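4. Cords at rest: what the desks and tables showed

We came to this project to study desks, and we stayed for the cords. When the object lists from the 26 rooms were put side by side,
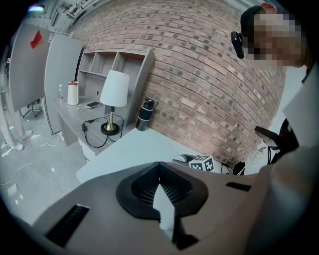

the kind of thing that turned up in every single room was a cord of some sort. Chairs did not manage that. Pens did not manage it either, which surprised all of us. Of the 2930 objects logged on work surfaces, 575 were cords or cables, and a category we had first planned to fold into "other" became the subject of this section.

A note on what we counted. A cord was logged if any part of it rested on a desk, table or shelf at the time of the visit. A bundle held together in one mass was entered once for each cord that the room's user could point out to us, and this took longer than any other part of the visit. People were patient. Several got quite interested and began sorting while we were still writing, and Halyna Kravchuk, who ran most of the visits in the Sheehan building, had to ask them very kindly to wait until we were done.

4.1 Four resting shapes

The first version of our coding sheet described cords by what they powered. That seemed sensible, but it told us very little about the desk. A phone charger and a lamp cord can lie in exactly the same way, and two phone chargers in the same room can lie in completely different ways. Florante Gatchalian suggested dropping the device altogether and coding only the shape the cord made on the surface. Once we tried it, the sheets filled up quickly and the two coders began to agree on nearly everything.

We ended up with four shapes. A trail is a single cord running from one thing toward another, usually toward a wall or an edge. A drape is a cord that goes over an edge of the furniture and hangs. A bundle is several cords lying together in a compact group. A tangle is a loose pile in which the cord crosses itself or others, with open loops. One cord can be more than one shape along its length, and we coded each stretch separately in those cases.

All four shapes can be found in Figure 4. A thin white charging cable trails from the phone lying flat on the desk. The lamp's black cord loops across the desk and drapes over the front edge. On the white table, the black cables by the brick wall are a bundle, and the thin white ones toward the right end are a tangle. New coders usually get the tangle and the bundle within seconds and then argue about the lamp. We let them argue! The cord does two things on its way, and both have to be entered.

4.2 Walls collect bundles

The pattern we are most pleased with is also the simplest. Bundles sit against walls. In room after room, cords that had been gathered together in any way at all were lying at the back of the surface, touching the wall or close to it. Tangles were spread much more evenly, and they showed up near the ends of tables, on top of printers, in trays, and twice inside a fruit bowl.

Our reading is that the back of a table is treated as storage even when there is nothing there to store things in. No box, hook or tray is needed. The wall does the job of one side of a box, and the things pushed up against it count as put away in the mind of the person who pushed them. Roya Fallahi found the best wording for this in her interview notes. One of the people in the Dudau rooms, asked why she had called her table tidy when there was a heap of leads along the back, answered, "Those aren't on the table, those are at the wall."

We heard versions of this so often that we began asking everyone to draw a line on a sketch of their own table to show where the table stopped being the table. Almost all of them drew it well short of the real edge. The strip behind the line was narrow on shallow desks and surprisingly generous on deep ones, and on the deep ones it held a good deal more than cords. Staplers, old mugs and spare adapters lived there too.

Brick walls deserve a word of their own. We had expected people with rough walls to keep things a little way off from them, to avoid dust or scratches, and wrote this down as a guess before the visits. It was a poor guess. Rooms with bare brick had their bundles up against it exactly as the plastered rooms did. Lorraine Pryor points out that bare brick is harder to fix a clip or a channel to without drilling, so the cords may have fewer other places to go. We did not ask about drilling and would do so next time.

4.3 The front edge

A drape over the back of a desk goes unseen and was seldom mentioned in the interviews. A drape over the front is another matter. It crosses the place where knees, sleeves and chair arms go, and people knew about theirs and had opinions about them. Even so, front drapes were common, and lamps were the most frequent reason.

This makes sense once the lamp is thought of as furniture. A table lamp with a wide shade and a round base wants to stand at the back or to one side, where it is out of the way and looks right. Its cord is a fixed length and comes out where it comes out. If the nearest outlet is below the desk on the sitting side, the cord has to cross the whole surface to get there, past whatever else is standing on it. People choose the place of the lamp first, for the light and for the look of it, and the cord gets whatever route is left.

We asked whether the cord had ever been taken another way. A good many people said they had tried it once, on the day the lamp was set up, and had not thought of it again. One had bought a pack of Dimex clips for the job and was still keeping them in a drawer, unopened, with every intention of using them. We found this very easy to sympathize with. Ifor Parri owns the same clips in the same condition.

4.4 Phones, shelves and the cleared patch

Phones on charge had a habit we had not looked for. They were laid flat, and they tended to be laid behind or beside something taller, such as a lamp, a bottle or a stack of paper. Where a desk had a shelf unit with open cubbies along the back, we thought the phone would go into a cubby, and it seldom did. It stayed down on the desk surface. Several people said they wanted to hear it without having to look at it, and a low spot behind a taller thing gives exactly that.

Water bottles and lidded containers behaved in the opposite way. They gathered at the end of the desk away from the cords, and when we asked, the answer was always about spills. We had not expected such a clear separation. In the desk lists the wet end and the wired end can often be told apart without seeing the room at all, and Roya was able to do this from the written lists alone for a whole afternoon's worth of desks, to general applause.

Between the two there is normally a cleared patch. It is the part people mean when they say "my desk," and it is smaller than any of them guessed. We did not measure it in every room and so report it only as something to look for.

4.5 Cords with no known device

Each cord was matched with a device if the room's user could name one. This worked for 526 of the 575. The remaining 49 belonged to nothing that anyone could remember, and yet not one of them was thrown out while we were there, even when we offered to carry it to the recycling bin in the hall. "It might be for the camera" was the usual reply, and there was not always a camera.

Unmatched cords were nearly all in tangles. This could mean that a cord slips into a tangle when its device goes away, or that being in a tangle is what makes people lose track of it. Our single visits cannot separate the two. The diary part of the study, kept in Tindik and repeated in September, may help a little, as it asks each person to note any cord they move and where it goes. Early entries are charming and very uneven. Some people write a line every evening, and others filed a single entry on the first day saying that they had moved a cord and felt better.

4.6 Limits of the desk data

All of the rooms were in use by adults who had agreed to a visit in advance, so some tidying must have gone on before we knocked. We asked people to leave things as they were, and most said they had. A few had plainly wiped a surface. If anything, this should have pushed cords out of our counts, and we take the figures above as being on the low side.

Shared tables were harder than single desks. Where two people used the same surface, neither could always speak for every cord on it, and Halyna's notes show that some of the 49 unmatched ones may simply have belonged to a colleague who was out. We have left them in the unmatched group and marked them in the data file. Cords under the desk, behind the shelves and along the floor were not logged at all, and they are taken up in section 5 together with the power strips.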